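Most of what gets passed round about cleaning pale worktops and tables is nonsense, and I include the advice printed on the bottles. I've had an off-white kitchen table for years and I've tried nearly all of it.

## Bicarb and vinegar

Mix the two and you get a lot of fizz, then slightly salty water. The fizz looks busy. Used separately they do have their place: bicarb as a soft paste on tea rings, vinegar on limescale round the taps. Keep vinegar off marble or any other limestone, whatever your aunt says.

## Lemon halves

Same acid problem, plus pips. I'd sooner eat the lemon.

## "Miracle" sprays

I bought a bottle of Flusto after seeing it praised everywhere. On dried gravy it did the same job as washing-up liquid and a hot cloth, and it left a smear I had to rinse off. The Plateck one smelt nicer and smeared less, but I still can't say what it did that soap wouldn't have. Both claim to "lift" stains. Turmeric stayed exactly where it was.

What does shift turmeric on a plain white plastic surface, in my experience, is bicarb paste left on for an hour and then a sunny window for a day or two. Slow, dull, free. 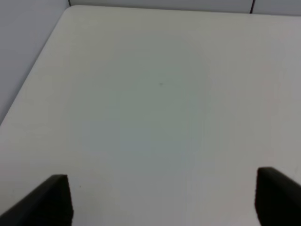
As for melamine sponges, they work, and I'm wary of them for that very reason. They are a very fine abrasive. Go at one spot on a glossy top often enough and you get a dull patch that catches the light, and then you'll be told to buy a polish for it. Press lightly, and try it underneath first.

## What I do

- Wipe spills while they're wet, curry and beetroot especially.
- One drop of washing-up liquid in 300 ml of hot water. More soap means more rinsing.
- Rinse with a clean cloth, then dry with a different one. Most "dull" tables are just covered in old soap.
- Bicarb paste for tea. Don't scrub, leave it.
- Never mix bleach with vinegar or with anything containing ammonia. The fumes are dangerous.

I wash the cloths at 60 and skip the softener, which makes them hopeless at soaking anything up. I'm told microfibre is different. I have 3 of them and remain to be convinced, though they're decent on glass.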